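Três garras, um simulador e a paciência que me resta

Publicado em dezembro, na gaveta "coisas que devia ter feito no verão"

Quem me lê há mais tempo sabe que prometi um comparativo de garras em março. Depois em junho. Em setembro mudei de assunto com certa elegância e escrevi sobre rolamentos. Pois cá está ele, com três concorrentes e um vencedor que não me deixa especialmente feliz.

As regras eram simples. Tinha em cima da mesa os modelos de simulação de três garras: a Sevis, de dois dedos paralelos; a Ernham, também de dois dedos mas com falanges adaptativas; e a Goodall, que é uma ventosa com pretensões. O braço era sempre o mesmo, o controlador também (o Rollness, de que já disse mal noutras ocasiões e de que hoje vou dizer um bocadinho menos mal). Cada garra teve direito a 3000 tentativas de pega, com o mesmo conjunto de objetos e as mesmas sementes aleatórias, para depois ninguém me vir dizer que a Goodall apanhou os objetos difíceis.

A primeira semana foi-se quase toda nas câmaras. Toda a gente quer falar de dedos e de forças de contacto, e a câmara fica para o fim, como a louça. O problema é que uma garra comparada com uma câmara mal posta é um concurso de culinária com o júri constipado. Experimentei uma vista baixa, quase rente à superfície, e outras mais inclinadas para o chão. A vista rasante dá-nos a porta, o quadro da montanha, uma bela extensão de cinzento e muito pouca noção de profundidade.

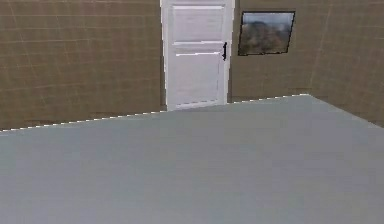

Jinlong Deng escreveu-me a discordar: uma câmara rasante é péssima para calcular onde está o objeto, concedia ele, mas é a única que mostra se os dedos chegaram a tocar na superfície antes de fechar, e eu estava a deitá-la fora por preguiça de calibrar duas. Tinha razão na parte da calibração. Na parte da preguiça também, mas isso já não é matéria técnica.

Fiquei então com duas câmaras, e passei mais três noites a convencer o Rollness de que os fotogramas de ambas pertenciam ao mesmo instante. O controlador aceita várias fontes de imagem, di-lo logo na primeira página do manual. Só na página 133 é que acrescenta que as carimba com relógios diferentes. Li a página 133 por volta da meia-noite, com uma sanduíche na mão, e confesso que a pousei com mais força do que a sanduíche merecia.

Resolvido o relógio, vieram as garras.

A Sevis é aborrecida, e digo-o como elogio. Abre, fecha, diz com que força fechou. O modelo de simulação traz as massas certas e o atrito vem num ficheiro à parte que se lê sem dicionário. Caixas, latas, blocos, tudo sem drama. Com objetos redondos e lisos começa a transpirar: se o centro da pega fica um nada ao lado, a bola sai disparada e o episódio termina por falta de comparência. Aumentar a força piora as coisas, o que ainda assim tentei várias vezes.

A Ernham foi a que mais prometeu. As falanges enrolam-se à volta do objeto, é bonito de ver, e perdoa erros de posição que à Sevis saem caros. Em troca, pede ao simulador um passo de tempo muito mais curto, sob pena de as articulações tremerem como gelatina num comboio. Com o passo normal, vi-a vibrar até largar uma caneca que já tinha segura. Com o passo curto portou-se lindamente — e a minha máquina ficou a trabalhar a noite inteira, com a ventoinha no registo de secador de cabelo.

Outra coisa que me comeu tempo foi o enquadramento das vistas inclinadas. Rodei a câmara em torno do braço até ter um fundo de que gostasse: parede de azulejo, chão liso, um bocado de azul no canto. O azulejo tem mais utilidade do que parece, porque o estimador de profundidade precisa de alguma textura a que se agarrar e no cinzento liso do chão inventa à vontade. 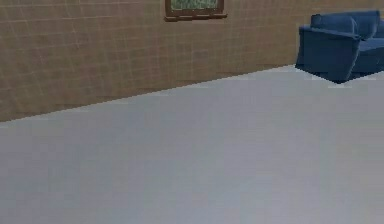 Vale a pena pagar por falanges adaptativas se só se vai trabalhar com caixas?
Para caixas, fica-se muito bem com dedos paralelos e gasta-se o resto numa câmara melhor.

Falta a Goodall. Tinha contra ela um preconceito antigo, que vem de uma ventosa verdadeira e de um pano de loiça, e não vou contar essa história. Em simulação a ventosa é um caso delicado: quase todos os motores fingem o vácuo com uma ligação rígida que aparece quando a distância é pequena. Resultado, a Goodall apanha tudo. Apanhou caixas, apanhou latas, apanhou um objeto com furos que nenhuma ventosa do mundo levantaria. Nas primeiras corridas ganhava com uma vantagem indecente e eu já estava a redigir o pedido de desculpas.

Foi Stamatia Kouris quem me mandou um modelo de vedação decente, que verifica se o bordo da ventosa assenta inteiro antes de deixar a ligação formar-se. Com ele ativo, a Goodall voltou à terra: excelente em faces planas, inútil em tudo o que tenha relevo. Repeti as 3000 tentativas desde o início, com um suspiro que se ouviu no prédio.

Antes da repetição voltei a mexer na vista inclinada, coisa pouca, e guardei as poses num ficheiro com nome decente. Até aí chamava-se "camera_nova_final_2", e havia mais do que um.

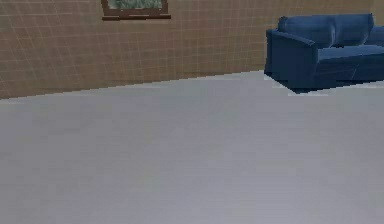
Vista inclinada: o sofá azul à direita, o quadro em cima e muito chão cinzento.

E o vencedor? A Sevis. A aborrecida. A Ernham segura melhor os objetos esquisitos, e se eu tivesse uma máquina mais nova talvez este texto acabasse de outra maneira. Mas para o meu conjunto de objetos, com o meu passo de tempo e a minha conta da luz, dois dedos paralelos chegam e sobram. A Goodall fica guardada para o dia em que me aparecerem só caixas de cartão.

Quanto ao Rollness, deixei uma sugestão aos autores para passarem o aviso dos relógios para a primeira página. Responderam que a documentação está a ser revista. Entretanto, a quem usar duas câmaras: o parâmetro existe, vem desligado de origem, e é preciso reiniciar o controlador depois de o mudar. Eu não reiniciei à primeira.

Os ficheiros de configuração vão para o sítio do costume assim que eu lhes tirar os comentários com palavrões.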